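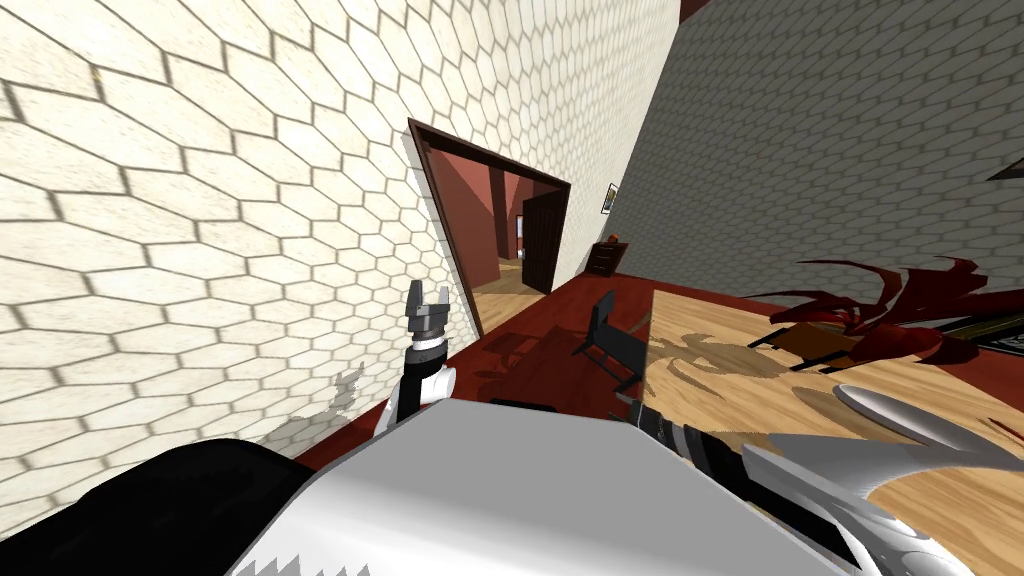
Week 2: Getting About Indoors Without Breaking Anything

Handout for the simulation half of the robotics project module. Bring it to the lab. Last year's group left theirs in the canteen and it showed.

What you are working with

The practice room is called Nkosi and loads from the Sasent menu. It has a table with a spiky red plant on it, a chair, a small cabinet and an open doorway through to a second room. The tiles are hexagons. Uwe Grube chose them and will not be taking questions.

You have two arms. They do not know about each other, and neither knows about the plant.

Task A (50 marks)

Move one arm from its starting pose to a point above the table and back again. No contact with chair, plant, table or yourself. Hitting yourself loses more marks than hitting the furniture.

Task B (70 marks)

Find the doorway from the robot's own camera view and report its position in the base frame. The view is tilted. Your code should cope with this; turning your laptop does not count as coping.

Before you ask

If the gripper opens when you tell it to close, check your signs. If it does nothing, check that you pressed run. Segundo Alvarado holds a drop-in after lunch for anything stranger.

Work in pairs, both names on the cover sheet. Submit the log file as well as the code, and please don't edit the log file. We can tell.

Reading for next time: the Barnik notes, section 2, up to the part on joint limits.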